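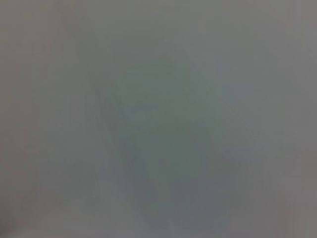
**What did our project set out to learn?**

We wanted to find out why people come to the lantern evening at Flotlow Pond each January, and what they feel they are taking part in when they get there.

## Background

The lantern evening has been held at Skunham College for longer than any current student has been enrolled, and it has changed hands many times. It started with the chaplain's office as a memorial for students and staff who had died during the year. Later the Buddhist student group took it on, then the art department, and now it belongs to a loose mix of both, with the Kazemi House residents making most of the lanterns. People walk down from the chapel at dusk, write something on a paper panel if they want to, fold it around a small frame, and set it on the water. At 7:30 p.m. a bell is rung, the talking stops, and that is more or less the whole ceremony.

All of us in the group had been at least once, and we found that we each remembered it as a different kind of event. One of us thought it was a Buddhist service. Another was certain it was for the new year. I had gone as a freshman with my roommate and thought it was an art installation, and I'm a little embarrassed to say I spent most of it looking for the artist's name on a sign. Those mixed-up memories gave us our topic.

## What we did

The event ran for 2 evenings this year. We handed out a one-page survey at the top of the path and got 465 of them back, which was far more than we had planned for (our thanks to the Simer Library for letting us spread out across the big table in the basement while we typed them up). The survey asked how people had heard about the event, whether they had come alone, and whether they would call it religious. There was a blank space at the bottom for anything else, and that blank space turned into the best part of the project.

We also sat down for a long talk with Gholamreza Ansari, our faculty sponsor, who has walked down to the pond every year since he came to Skunham and was very generous with his time and his tea. He told us that the first lanterns were made from leftover concert programs, and that for a few years there was a real argument over whether the bell should be rung before or after the lanterns were launched. He still has a mild opinion on this. (After.)

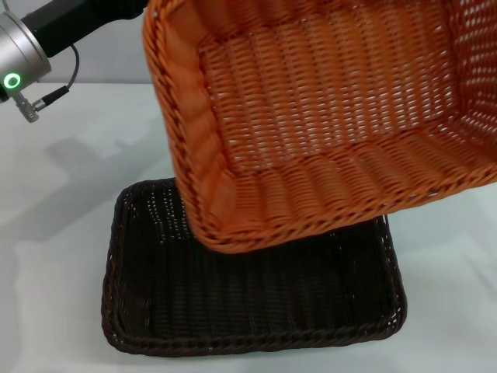 *Orange woven basket with a twisted rim.*

## What people told us

Most people did not pick one answer to the question about religion. We had printed "religious" and "not religious" with a box beside each, and a great many people checked both, or drew a line between them, or wrote a word of their own in the margin. "Quiet" came up a lot. So did "family," which surprised us, given that hardly any students had family there with them.

People who had lost someone tended to write more. One woman from town wrote that she is a Lutheran and has never asked what the bell means, and that she would rather not be told. A sophomore wrote that he had only come for the cider and then stayed until the last lantern was lifted out of the pond — he didn't say why, and we have talked about that answer more than any other.

We noticed a difference between the evenings as well. The first was crowded and fairly noisy until the bell. The second was colder, and the answers were longer.

## Problems

Our supply of 300 pencils did not last, and some surveys from the first evening are in eyeliner. We should also have offered the survey on the way back up the hill. Asking people what an event means before they have been to it was a mistake, and Professor Ansari warned us about it in the fall — we should have listened.

## If another group picks this up

The blank surveys are in a folder at Kazemi House, along with our typed notes and a list of former organizers who said they would be glad to talk. We only reached a handful of them. I would start with the ones from the chaplain's office years, who remember the names that were read aloud back then. Reading names stopped at some point, and we never found out when.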